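The board with the gear, two months on

I said in January that I would give the peg board a fair go before I wrote anything about it, and I have, though my idea of fair was already slipping by the end of the first week.

For anyone who missed the earlier grumbling: Ieva Bite, who lent me the loom I never finished, is very keen on assembly boards. You get a flat board, a set of loose parts, and a place for every part. You put them in. You take them out. Ieva says it settles the mind after work and does wonders for the fingers. She had hers from a firm called Zunolberg and swore by it. I bought the Kiledine one as it was cheaper, and because the Zunolberg website used the word "journey" on the order page.

The claims first. The leaflet says regular practice will improve "everyday dexterity". I have been at it most evenings and I still can't get the lid off the marmalade. I did get faster at the board. I went from 7 minutes to a bit under 5, which proves that if you do the same thing every night you get better at doing that thing. I could have told them that for nothing.

The leaflet also says there are 300 ways to use it. I found 2. You can do it with your right hand or you can do it with your left. Ieva says blindfold counts as well, and so does racing somebody, and I suppose if you add up every order you could possibly do the parts in you get to some large number, but that is how you sell a pack of cards, too. 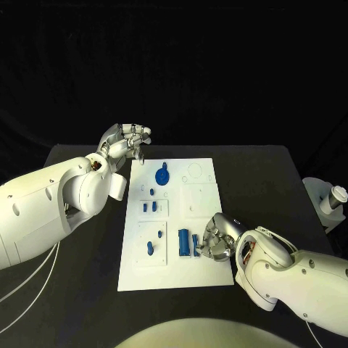
What I will grant is that the round parts are good. There is a real pleasure in a gear dropping into a hole that was made for it, and a knob on top makes all the difference to how you pick it up. Whoever drew those had tried them. I'm less sure about the long thin pieces. A narrow bar wants to roll in your fingers, and if it goes down at a slight angle it sits there looking finished when it isn't, and you only find out when you run your thumb across it. I started leaving the bars till last, then doing them first to get them over with. Neither helped.

A few practical things, if you've already bought one and want to feel better about it. Put it on something dark and plain. I began on the flowery oilcloth and spent half my time hunting for parts. A white board with blue bits shows up well on dark grey, and you don't get the glare you get off a pale worktop. Turn it so the long side runs away from you, or your elbows stick out. And keep your nails short.

Don't bother with the carrying case. Mine is a Skernar, sold separately, and it doesn't close if the parts are in the board. So you take them all out, put them in a bag, put the bag in the case, and then the board won't go in. I rang them up. They told me it was designed for the older board.

Ieva has now moved on to something called the Worku, which has screws. She says I gave up just as it was getting interesting. I haven't given up, it's on the shelf by the radio, and I do take it down when there's nothing on. I'm just not going to tell anyone it has changed my hands. The marmalade is open, by the way. I used a tea towel.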